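Folding Table, Laundry Room

Page last updated Jan 16, 2020
Text and captions by Glykeria Karras

The laundry room at Politis House was repainted in July, and the big table went back in after that. It takes most of the room. Residents sort, fold and stack on it, and the shelves behind the door hold whatever is waiting to be picked up. The old shelves were Binetti units with a weight limit of 80 pounds each. The new ones are from Clukard and hold 200, so towels and blankets can share a shelf again.

The whole job came to 2,187 dollars, most of it for shelving and paint. The table cost nothing — it was already in the building, in the old craft room upstairs. The Jedavier iron stays on its hook by the window and should go back there after use.

Click on a picture to see it full size. If you would like a print for the hallway board, leave a note at the front desk.

T-shirts, before folding

T-shirts are the bulk of any load and the slowest part of the pile. Cotton knit creases as soon as it is bunched up, so shirts go on the table one at a time and get pulled out to their full width before the sleeves are turned in. A cloth cover helps, and ours comes off for washing every 6 weeks. The sage-green sheet is clipped along the far edge with two small light-blue clips, and the blue shirt on it still has long creases running across the body and a peak of crumpled cloth at the neck. Smooth from the collar down, then fold the sides to the middle.
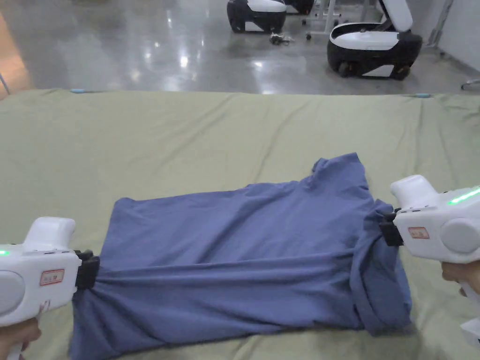
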